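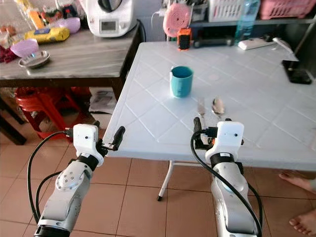 Ravinder Caron asked whether the rules for home recordings really need to be written down at all, and our answer is a cheerful yes — two sites working from memory drift apart fast!

Gidon Tabletop: collection rules

Version of April 29, 2023. Applies to the Asitz and Homham sites.

Before recording
- Cap arm speed at 30 percent for new operators.
- Agree on who holds the stop button and keep it within reach.
- Ask everyone in the home for written consent.

While recording
- Keep hands out of reach of the arms while they are powered.
- Stop both arms before moving a cup, fork or spoon by hand.
- Leave household clutter where it is. We love it — real rooms make better data.

After recording
- Keep failed grasps and label them "failed".
- Log every stop, even the short ones.

The current release has 342 episodes, all checked against these rules. Send corrections to Audrey-Anne Melnyk; good ones go straight into the next version.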